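We've been collecting demonstrations for the fruit task since March, so I'm writing down how it goes while I still remember the dull bits. Short thread.

The task as written on the sheet: take the fruit out of the top of the fridge, put it in the basket on the table. That's all of it. A person does it without thinking. Getting enough clean examples for Kala to learn from is another matter.

Kala is our name for the policy, by the way. The software that records and sorts the episodes is called Omura. People keep mixing them up, including me.

Each example is one full go, start to finish, driven by an operator. We save the joint positions, the hand commands and all the camera views, with one sentence saying what the task was.

We keep the views in step to within a frame or so. If one camera drops out, the whole episode goes in the bin. I used to try to rescue them and it wasn't worth the evening.

Fridge, table, yellow basket:
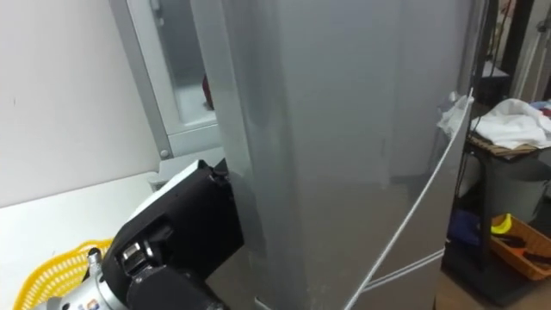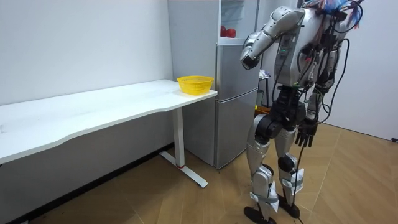
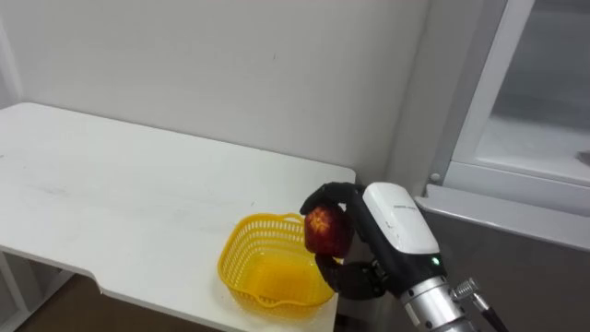
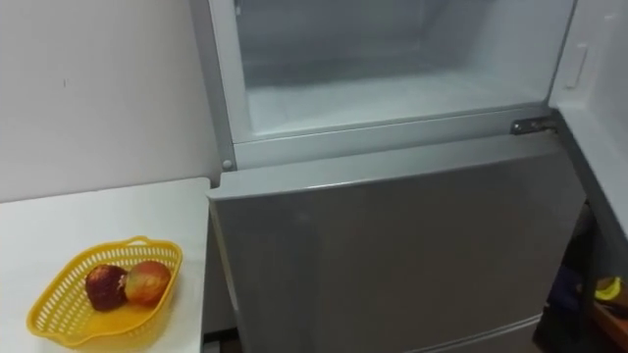

Things we change between episodes: where the basket sits, which way round it faces, which fruit goes where on the shelf. Things we leave alone for now: the table, the fridge, the lights.

Tiago Arruda wanted to change the lighting as well from the start. I said get one room working first. He may turn out to be right -- we'll see when the first model is trained.

Operators work in blocks and then swap. Past that the grasps get lazy. You can see it in the data before the operator will admit to it: the hand comes in quicker and stops further from the fruit.

We do keep some poor grasps, if the operator notices and puts it right in the same episode. A fumble followed by a good recovery is useful. A fumble followed by giving up gets marked as failed and stored separately.

Labels are the slow part. Every episode is watched by someone who didn't record it, and they mark three points: reach, grasp, release. Two people will disagree about when a grasp starts. We settled on first contact with the fruit and wrote it on the wall.

Biggest mistake so far: we let operators pause with the arm in mid-air while they thought. The early model learned to pause too. We trimmed the long ones and re-recorded the worst 6.

Next is the same task with the fridge door starting closed. Tôn is writing the new sheet. I'll post again once we've got a first batch in.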